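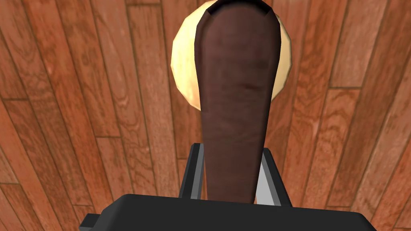

Figure 4. Wrist view in Harahap, with the brown handle between the fingers and the pale disk beyond it.

4.2 Driving the robot by hand

All the demonstrations in this paper were driven by people, one episode at a time, with a pair of handheld controllers and a headset. I had planned to script at least the reaching part and let the operator take over near the object (I even wrote most of the code for it), but the handoff felt awful. You would put on the headset, the arm would already be moving, and by the time you had worked out where your hands were supposed to be, the gripper had bumped into something. Henrique Teixeira tried it for one afternoon and asked me to please turn it off. So the operator drives from the first frame to the last, base included.

The setup is simple enough. Each controller pose is mapped to the matching gripper pose through a clutch button. Hold the button and the gripper follows your hand; let go and the gripper stays put while you move your hand somewhere more comfortable. The trigger closes the fingers. The thumbstick on the left controller moves the base, and the one on the right turns it. We kept the motion scale at one to one for reaching and cut it to half whenever the trigger was past its midpoint, so that carrying something was slower than going to fetch it. New operators hated that for their first few episodes and then stopped mentioning it.

Thirteen people drove at least once, but the bulk of the data comes from four of us: Henrique, Nadhirah Saragih, Oranuch Boonchu and me. In total we recorded 1637 episodes in the Brakcombe house set, which is the set with the plank floors in some rooms and the pale tiles in others. I threw out any episode where the simulator lost a contact and an object popped through a finger. I kept the clumsy ones. If somebody missed a grasp, backed up and tried again, that went into the training set exactly as it was driven, retries and all, and I'll come back to why in Section 5.

Two things about driving deserve more space than papers usually give them, and the first is where you look. Our operators could switch between a head view and the two wrist views with a button, and they did it constantly. The head view is great for getting through a room. It tells you where the furniture is and whether the base is about to scrape along it. For anything small, though – a knob, a handle, the edge of a drawer – people went straight to the wrist view and stayed there, sometimes long after the grasp was done. Nadhirah would drive most of a carry that way, checking the head view only when she had to turn. 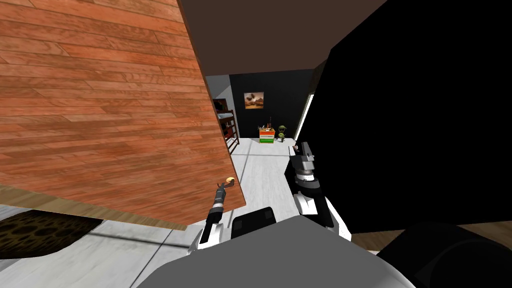
The trouble is that a policy trained on her episodes gets all the camera streams at every step, and it has no idea which one she was paying attention to. I logged the view switches as a side channel, mostly out of curiosity, and they ended up being one of the more useful things in the dataset. When I trained with the switch signal as an extra prediction target, success on the held-out handle tasks came to 71 percent, and the policy stopped doing that odd little hover near the knob that had been driving me crazy for weeks. I don't want to oversell it. The gain was much smaller for tasks that were mostly base motion, and I only ran the comparison on handles and knobs.

The second thing is the grip itself. Long tapered objects are harder to drive than they look. A narrow end gives the fingers very little to hold, and if you come in a bit crooked, a wide far end can swing as soon as you lift. In the headset you don't feel any of this. There is no force feedback in our rig, so the only hint that a grasp is going bad is what you see in the wrist view, where the object slowly starts to lean. Oranuch came up with the habit of closing the fingers, waiting a beat, then lifting a tiny amount and waiting again before doing anything ambitious. I asked everyone to copy her, and most people did, most of the time. You can spot it in the gripper traces as a flat stretch, then a small step, then another flat stretch.

I worried that these pauses would teach the policy to freeze, which is a well-known headache when you clone human behavior. We did get some freezing. Trimming every pause made it worse in a different way, with the policy lifting before the fingers had closed and leaving the object on the floor. What worked for us was trimming only pauses longer than 32 control steps and leaving the shorter ones alone. I picked that cutoff by scrolling through traces with Hortensia Quezada and arguing over which pauses looked deliberate, so please treat it as a judgment call and tune your own.

We also asked operators to hold a piece up in front of the wrist camera at slightly different angles before they carried it off. It costs very little time, and it gives the model a decent look at how the piece sits between the fingers. The change from one look to the next can be pretty subtle, a slight lean or a small shift toward one finger, but that is exactly the kind of difference the grasp estimator has to pick up on.
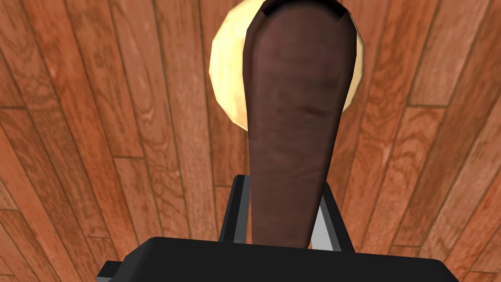

4.3 Cleaning and labeling

Labels were added after the driving was finished. Each episode got one plain sentence, written by someone other than the person who drove it, working only from the head view. Ottar Berge wrote most of these and had a strict rule against guessing: if he couldn't tell what an object was, he wrote down its color and shape and moved on. I liked this a lot more than I expected to, and we kept his wording as it was, including the sentences that call two different things "the brown one."

The copy used for every result in this paper was frozen on 5/31/23. Episodes driven in August of the year before used an older clutch mapping, so they are stored in a separate folder and left out of the totals above.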